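Filed under: Robotics, Workbench Notes

Comparing two parallel grippers on soft packaging

Last updated: 01/11/2022

The purpose of these notes is to record a comparison between two sets of gripper fingers, carried out on a pair of arms over the past few weeks. The first set is the plain black pair supplied with the arms. The second was made to a drawing by Laurinda Carrilho at Derkanmont and is slightly narrower at the tip. Both were driven by the same Stindik controller, with the closing force left at the value recommended by Tarek Karam when the bench was commissioned.

Readers of the earlier entries will recall that rigid items gave very little trouble. Soft packaging is a different matter. A sweet packet offers a crimped edge, which a parallel jaw can usually find, and its contents shift once it has been lifted. A printed carrier bag offers almost no fixed shape at all, and it hides whatever is lying behind it from the wrist camera. The bag used for these trials is pale green with a flower print and was chosen for its size.
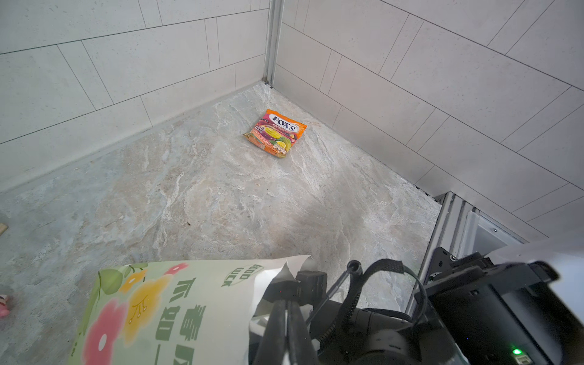

Grippers and End Effectors

Holding the bag by its top opening proved to be the most dependable grip with either set of fingers. The material gathers between the tips and the load hangs below them. The difficulty is one of sight. Once the bag is up, it takes a large share of the wrist view, and an item on the floor of the enclosure, such as a single orange packet of Fox's, may be visible at one moment and covered at the next. Fouad Nseir suggested turning the wrist before each descent so that the bag falls to one side. This was adopted for all later runs and should be regarded as part of the method.

The narrower fingers were better at taking hold of a packet lying flat. They were worse with the bag, which tended to slide once the arm began to travel. A strip of rubber on the inner faces reduced the sliding but made release less clean, and the strip had to be replaced after four sessions. The supplied fingers showed no wear that I could find.

The controller log was kept at 1000 samples for each attempt. This was sufficient to show the point of contact, although the signal from a soft packet rises so gradually that I would not rely on it alone to decide whether a grip has been made. Rawan Twal has proposed combining it with the finger position, and that change will be tested in December.

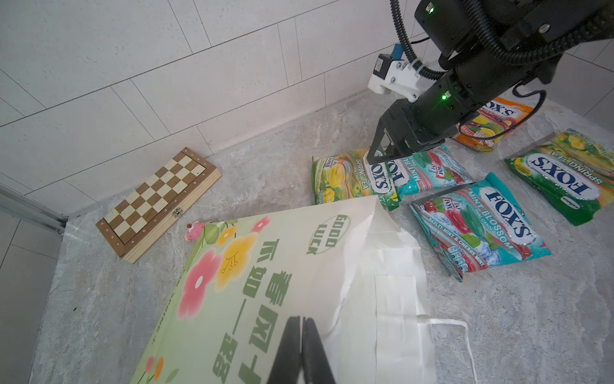

The working area for the two-arm trials was deliberately mixed. Packets of Spring Tea and Mint Blossom were laid out with the bag and a folding chessboard, so that each arm had to approach something soft with something hard close by. The chessboard case is useful in this respect, as its edge gives a firm reading against which the softer contacts may be judged. Where one packet overlapped another item, the approach was made from directly above and at reduced speed.

Cable routing also deserves a remark. The conduit on the arms is generous in length, and at low wrist heights a loop can come down close to the worktop. Maysoun Karaki has asked for it to be clipped higher before the next comparison, and I have agreed to do so. The clips are on order from Tannous.

For the present, the supplied fingers will remain fitted to both arms. The Derkanmont pair will be kept for work with packets only, and a revised drawing with a wider inner face has been requested.

Related entries
Setting the closing force on the Stindik controller
Wrist camera mounts: notes on the Jarareo bracket
Rigid items, first results
Cable clips and where to put them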